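Brown paper on the table

March 5, 2016

I promised Amparo Sánchez that I would write down how I cover a table with paper, because she asked me two times and both times I explained it badly on the telephone. So now it is written, and she can read it slowly.

I started with this in October, when I had moved to Gustholm and my old oilcloth did not fit any more. It was made for a round table and the new one is long. A new oilcloth in the right size was too expensive for me, and all the patterns had lemons. In the end I bought a roll of brown wrapping paper in the Zivis shop by the harbour, and I have stayed with it.

The first time I did it wrong. I cut the sheet exactly to the size of the table top and put tape on the corners only. After one evening of sorting buttons and small screws the paper had moved, and in the middle it made a hill. Things rolled down from the hill. I was quite angry with it and went to bed.

What I do now is this. I let the roll lie open on the floor overnight, with books on the ends, so the paper forgets a little that it was a roll. My table is 182 cm long and the paper is 101 cm wide, so one sheet is enough and I have no seam. A seam is a bad thing, small objects go under it. I begin at the far side, the one I do not sit at, and tape that edge first. Then I go to the near side and smooth with the flat of my hand, from the middle to the outside, and only then I tape the rest.
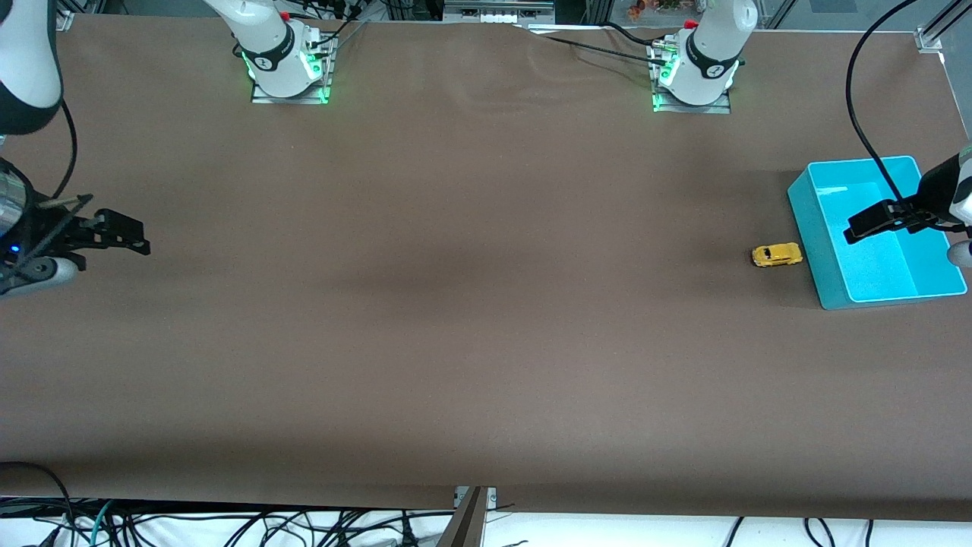 The tape should be paper tape, the sort that painters use. I tried clear tape and it took off the varnish in one place, as long as my thumb. Pirjo Sjöberg, who has the flat under mine, says you can fold the paper under the table and fix it there with drawing pins. Maybe it is a good way, but I don't want holes in the wood.

You will always get some wrinkles. I used to lift the tape and try again, and each time the paper became softer and worse. Now I leave them if they are at the back.

The other part of my system is a plastic tray with low sides. Everything which has no home yet goes in there, and the table itself stays free for the work. If the sides are high, you throw things in and never look at them again, I know this from the deep box I had in Wundville. With a low one you see what is inside, and you become ashamed in good time. The colour is not important, but I find that a light inside is better when you search for a needle.

I change the paper every second month, or earlier if glue has come on it. The old sheet I use for wrapping glasses or for the bottom of the cupboard where the potatoes are. One sheet had a whole shopping list and a drawing of a shelf on it, and I have kept this piece, as the shelf is still not built.

Amparo, you asked also about the cost. I paid 83 crowns for the roll and I still have more than half of it. If you find a wider one in Ayala, please buy 2 and I will pay you for mine.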